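Looking after wooden boards, trays and worktops - quick tips

Updated 12 Jul 2026

Doing this in a rush between two jobs so excuse the order. Mostly what we've learned at Mirklow from wrecking boards and then having to rescue them.

Washing

Hot water, drop of washing up liquid, soft brush. Both sides, even if you only used one. Wet one side only and the board cups, that's most of the warped ones people ask about.

Never the dishwasher. Not on the short cycle either. Glue lines open up, ends split.

Don't leave it in the sink under the plates.

Dry with a tea towel then stand it on its edge, not flat on the worktop. Air both sides. Overnight is best.

Smells

Onion and garlic: coarse salt, half a lemon, rub along the grain, leave five minutes, rinse. Do it twice if you've been chopping for a party.

Fish is harder. Bicarb and a bit of water, mixed to a paste, leave while you eat, scrape off. Then the lemon.

If it still smells after that it wants sanding, see further down.

Stains

Beetroot and turmeric fade on their own if you put the board on a sunny windowsill for a couple of days. Turn it over halfway or it'll bow.

Black spots near a screw or a metal foot are from iron and damp. Sand, then change the screw for stainless.

White rings on an oiled tray: more oil, rub hard with a cloth, wait. Usually gone by morning.

Oiling

Food safe mineral oil for anything you cut on. Not olive oil, it goes sticky and then it goes off.

Warm the bottle in a jug of hot water first. Runs in much better.

Plenty on, leave a few hours, wipe off what's left sitting on top. End grain drinks the most so do the ends twice.

New board: once a day for a week, then once a week for a month, then when it looks thirsty. Ours get done in March and again whenever they look grey.

Test: flick some water on. Beads up, fine. Soaks in and goes dark, oil it.

Oily rags - spread them out flat outside to dry, dont scrunch them up in the bin. Linseed ones especially can heat up and catch fire by themselves.

Sanding out knife marks

120 grit to start, 180, then 240. Go with the grain, always, even when you're bored.

Before the last grit wipe the board with a damp cloth and let it dry. The fibres stand up and you take them off. Skip this and it goes furry first time it's washed.

Use a block. Fingers make dips.

Pale woods like maple and sycamore show every scratch from the coarse paper, so take longer over the middle grit. Darker ones hide more.

Dust mask on. Window open. Shut the kitchen door or you'll be wiping down the tops of cupboards for a week.

Glued strips

Most light boards are strips glued edge to edge. Nothing wrong with that, they move less than one wide plank.

Hairline gap at one end: waterproof wood glue worked in with an old bank card, clamp, wipe off the squeeze-out with a damp cloth, leave till tomorrow. Greaseproof paper under the clamps or you'll glue those on too.

Gap all the way along: saw down the joint, plane both edges, glue again. Or make two small boards. Cheese boards make good presents.

Small knots are fine if they're tight. Press with a thumbnail. If it rocks, drop of thin superglue round the edge and sand flush, but keep that board for trays and not for food.

Cupped board

Lay it hollow side down on a damp towel overnight, then stand on edge to dry out slowly. Works more often than you'd think. Doesn't work near a radiator.

Storing

On edge, gap between each one. Not behind the hob, not against the boiler.

Don't stack freshly oiled ones, they stick and leave a mark.

When to give up

Splits right through. Soft patches. Black mould that's still there after sanding. Cut it up for wedges or plant pot stands and get a new one.
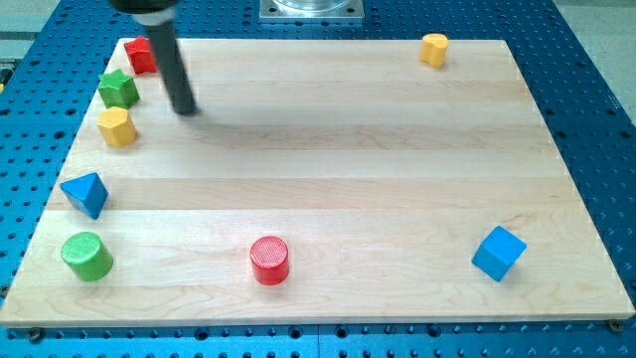
Light maple board made from glued strips, toy blocks round the edge.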